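波克维尔（Pokville）公寓厨房区月度安全检查表（附意见）

检查日期：17/07/2023
检查范围：厨房及相连通道，冰箱、电源、地面、柜体、灶台、水槽
表格版本：Hotosora 物业通用表，第4版
结果填写：合格 / 整改 / 不适用。填“整改”的项目必须写意见。

一、冰箱

1. 机身放置平稳，轻推不晃动。
结果：合格
意见：左前调节脚上次拧高过，本次复查没有松动。

2. 双门开合顺畅，门封无开裂、无脱槽。
结果：整改
意见：上门封条靠铰链一侧发硬，夹纸测试时纸条可以直接抽出。下门正常。封条已向 Deng 电器行询价，到货前先用温水擦洗封条，门缝处不要塞毛巾。

3. 门拉手固定牢固。
结果：合格
意见：无。

4. 冷藏室、冷冻室温度符合要求。冷藏不高于4度。
结果：合格
意见：温度计放在中层，关门静置后读数。不要放在门架上读，偏高。

5. 机身背面与墙面留有散热间隙，无杂物。
结果：整改
意见：间隙够，但背后掉了一个纸袋和几只瓶盖，已取出。散热网积灰，下次检查前须吸尘一次。吸尘时先断电。

6. 机顶不堆放物品。
结果：合格
意见：上个月放在上面的纸箱已移走。

7. 冰箱门前保留1000毫米净空，门能完全打开。
结果：合格
意见：按两扇门全开量。有人在门前作业时，其他人从餐桌一侧绕行。 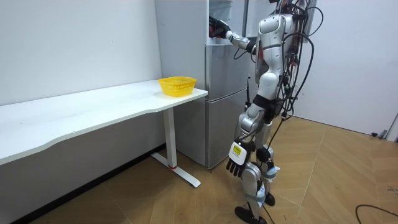

银色双门冰箱靠后墙放置，门前为浅色木拼花地板，银白色人形机器人一臂伸向冰箱上部。

二、地面与通道

8. 木地板无翘边、无松动拼块。
结果：整改
意见：水槽前有一处拼块踩下去有响声，边缘尚未翘起，先做标记，八月检查时复看。若在此之前翘起，不等下次检查，直接报修。

9. 地面无积水、无油渍。
结果：合格
意见：水槽前的脚垫背面潮湿，已挂起晾干。防滑面磨损不明显，可继续使用。

10. 通道净宽不小于900毫米。
结果：合格
意见：最窄处在餐桌与柜体之间，椅子推进去以后才够。用完椅子请归位。

11. 行走路线上无拖地电线。必须过线的地方，应沿墙走线或加线槽。
结果：整改
意见：餐桌旁的延长线横过通道，本次已改为沿墙走，尚未固定。需补线卡。

三、电源

12. 冰箱使用独立墙面插座，插头无发热、变色。
结果：合格
意见：插头完整，插座面板一颗螺丝偏松，已拧紧。

13. 台面插座距水槽有足够距离，防溅盖完好。
结果：整改
意见：防溅盖弹簧失效，盖子合不上。更换前此插座停用，已贴停用标签。

14. 漏电保护器按键测试动作正常。
结果：合格
意见：测试后已复位，冰箱重新启动正常。

四、柜体、灶台与水槽

15. 吊柜固定件无松动，层板未超载。
结果：合格
意见：铸铁锅建议移到下柜，目前放在吊柜第二层。层板没有下弯，暂不列为整改。

16. 柜门铰链完好，柜门不自行弹开。
结果：合格
意见：无。

17. 燃气软管在有效期内，接头无泄漏。
结果：不适用
意见：本户用电灶。以后的表可以删去本项，目前表格模板不能单独改，仍照填。

18. 灶台周边无纸巾、抹布等易燃物。
结果：合格
意见：检查时纸巾架离灶台偏近，当场挪开。

19. 水槽下方管件无渗漏。
结果：合格
意见：放满水后一次排空，接口处用干纸擦过，没有湿痕。柜底旧水渍是去年的，范围没有扩大。

20. 灭火毯位置明显，取用无遮挡。
结果：合格
意见：挂钩前不要再挂围裙。

五、整改汇总

冰箱上门封条：到货后更换，换后重做夹纸测试。
冰箱散热网：断电吸尘。
水槽前地板拼块：八月复看。
延长线：补线卡固定。
台面插座防溅盖：更换，完成前停用。

线卡和防溅盖可从斯卡尔索普（Skultthorpe）仓库领取，领料单写本表日期和项目号。封条不在仓库备件内，需另走采购。

六、填表说明

量净宽和净空时用钢卷尺，不用目测。温度项目须写明温度计所在层。同一项目连续两次填“整改”的，第三次检查前必须处理完毕，或者在意见栏注明停用。整改完成后在原表补记完成日期，不另开新表。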